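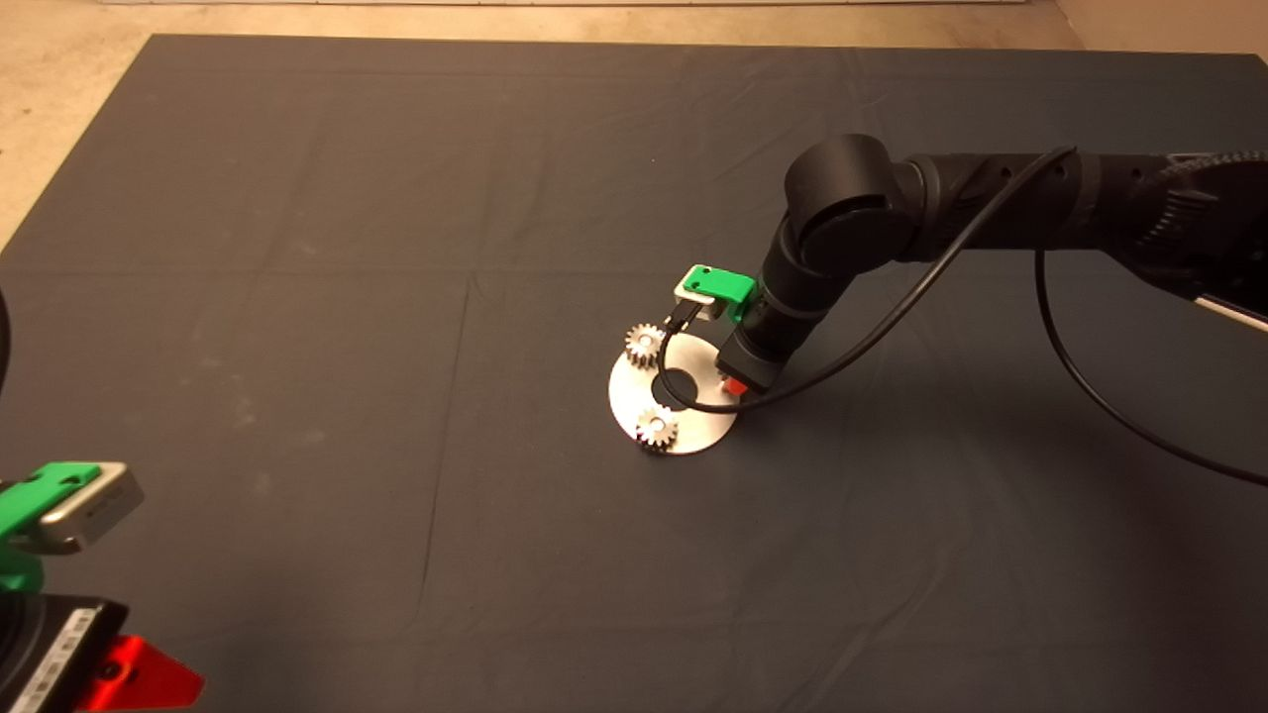 Ticket opened Tuesday, Harndale bench, gear fitting cell. Hi Dalal, me again! Before we order spares for next year I need help with the finger budget. I'd put in for 5 sets and Tzu-hsuan thinks that's way low.

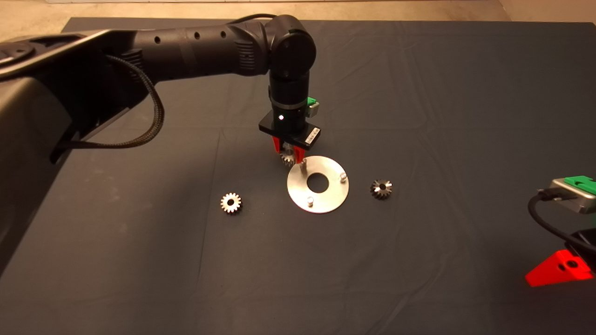 Do we have to buy the fingers in matched pairs?
Grernside sells them singly too, at 19 dollars each, but only if you call.

Okay, so I called (nice people!) and they'll hold that price through January. Cables are the part I forgot, and I'd like over 300 dollars set aside for those.

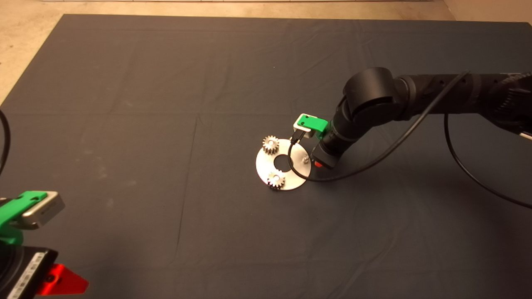
Who signs off on the cable money?
Ka-ming does, once the quote is attached to this ticket.

Quote attached. I bumped the fingers to 16 singles, leaving this open till Ka-ming looks.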